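## Bench notes: tube racks, lids and the old table
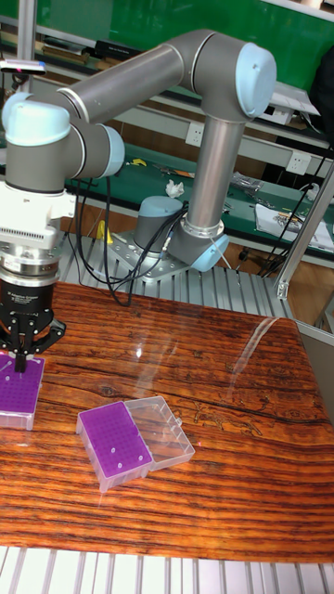 The sample room has been working from the new storage plan since the start of April 2018, and most of the questions that reach me are about racks. Who can take one, where it goes back, and which lid belongs to which box. This item covers those, plus a few words on the table.

**The purple racks**

Purple racks are for tubes in use. If a rack is purple, someone is in the middle of something with it, and it shouldn't go into the cold cupboard or the wash-up tray without asking. A purple rack with only a few tubes in it is still in use. Two of these were out on the table together, each with a handful of white dots showing in the grid and plenty of empty holes, and that is fine. Please don't merge half-filled racks to save space. We lost most of a morning in September to a merged rack from the Karcombe set, and the tubes had to be matched one by one against the paper sheet.

If you do need to move a tube to a different hole, write the old and new positions on the sheet first and then move it. Pencil is fine.

**Lids**

The clear lids are hinged and should stay on their racks. When you are working, open the lid right back so that it lies flat on the table. A lid left standing half up gets caught by sleeves, and the hinge is the first part to go. Humovix will sell us replacement lids but only in boxes of 12, and we have nowhere sensible to keep them.

Leave clear space on the table for the open lid as well as the rack. People tend to put a rack down, open it, and then find the lid is resting on a notebook or a pen. Move the notebook.

Wipe lids with a soft damp cloth and nothing stronger. The spray from the wash-up area turns the clear plastic cloudy after a few goes, and then you can't see through to check what's inside.

**Labels**

The roll of 2000 small labels ordered for the Makhubela samples has arrived and is in the top drawer by the door. Use these on the clear lower part of the box, on the short side. Please don't stick anything on the purple top or on the lid. Old labels should come off before a new one goes on – there was one box last month with four layers.

Numbering carries on from where the old book stopped, so the first new label is 1065.

**The table**

Several people have asked whether the wooden table is going to be replaced. It isn't, at least this year. The long crack on the right-hand side has been looked at and the top is sound, but small things can lodge in it, so set racks down to the left where you can. The dark streaks and knots are just the wood. They are not spills and don't need scrubbing, though thank you to whoever tried.

The finish is quite glossy and marks easily. Lift racks when you move them and don't slide them. Anything spilt should be wiped up straight away and noted in the book, even if it's only water.

**Dates and returns**

The Bulusen tubes are due back in long-term storage by the 23rd. If any of them are in a rack you're using, let Loubna Ait Ali know before then and she'll keep the space open for you. Empty racks go on the middle shelf with the lids closed, labels facing out. Racks with cracked boxes or loose hinges go on the bottom shelf with a note saying what's wrong.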